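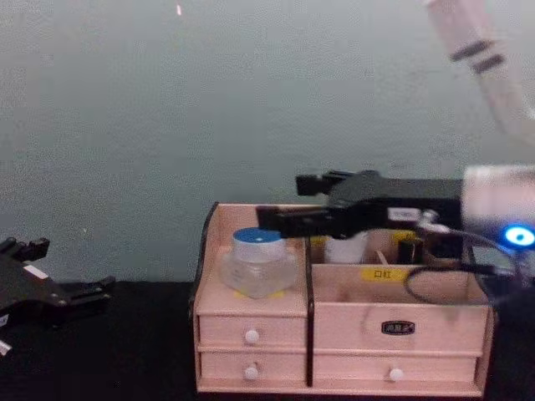
Jaqueline Barrera keeps a binder on the shelf by the door of the Vasow test room. The first page has the date of the last revision written in pencil, so it can be erased. The current one says February.

Barrera writes the operating rules for two-armed robots that work at table height, sorting and putting away small household goods. She came to the job from Gilchrist, where she spent years on guarding for packaging lines. The rules there were mostly about fences.

"With a fence, you write one rule, which is stay out," she said. "When there's no fence you have to write down everything the fence was doing for you. It took us a long time to get through that list."

The binder has 10 rules for people and a longer section for the machines. The first rule for people covers reaching over the table. An operator may reach in only after the arms have been put on hold and the operator has said so out loud. Barrera does not accept a status light as proof of a hold.

"A light tells you what the controller thinks it's doing. I want the hold confirmed at the panel, and I want it spoken. If two people are in the room, the second one repeats it back. New people feel silly doing it for a week and then they stop noticing."

The section for the machines starts with speed. At Vasow the arms may travel at up to 900 millimeters per second in open space. Within a hand's width of any object or container the limit drops to 200. Barrera said the lower number came out of arguments over drawers and lids, where a fast approach tends to push the thing away before the fingers close on it.

"People ask for more speed near the object because that's where the time goes. I tell them to look at the whole task. One jar knocked over costs more than you saved on the last fifty."

She is strict about cables. Any cable that runs near a gripper has to be checked through the full range of the wrist before a shift, with the real containers in place. A cable that clears a bare table may still catch on a compartment wall or a drawer knob.

Labels get a page of their own. Compartments are labeled in the language of the people who use them, and the label stays on during testing. Barrera has seen teams peel them off to make things easier for the vision software.

"Then you've tested a box that doesn't exist anywhere. Leave the label on. If the software can't cope with it, write that down as a result."

Vasow logs every contact that was not planned, even a light one. The log for the last project, a sorting trial called Cumeo, has 389 entries. Barrera reads all of them. Most are a finger touching the rim of a container, and she does not want those filtered out.

"A manager at another company asked me why the number was so high. Theirs was close to zero. I asked what counted as a contact and he said damage. So we were keeping different books."

Vasow and Femton, which builds storage fittings, are now working on a shared version of the rules. The hardest part so far has been deciding who may change a limit. Femton wanted the shift lead to have that right. Barrera wanted two signatures and a day's wait. The draft has two signatures and no wait, and she has left a note in the margin saying she still disagrees.

Asked what she would tell a small shop setting up its first table, she said to start with the hold procedure and practice it with the power off.

"Do it until it's boring. After that, write your speeds down and tape them where the operator stands. Ours are at eye level, next to the panel."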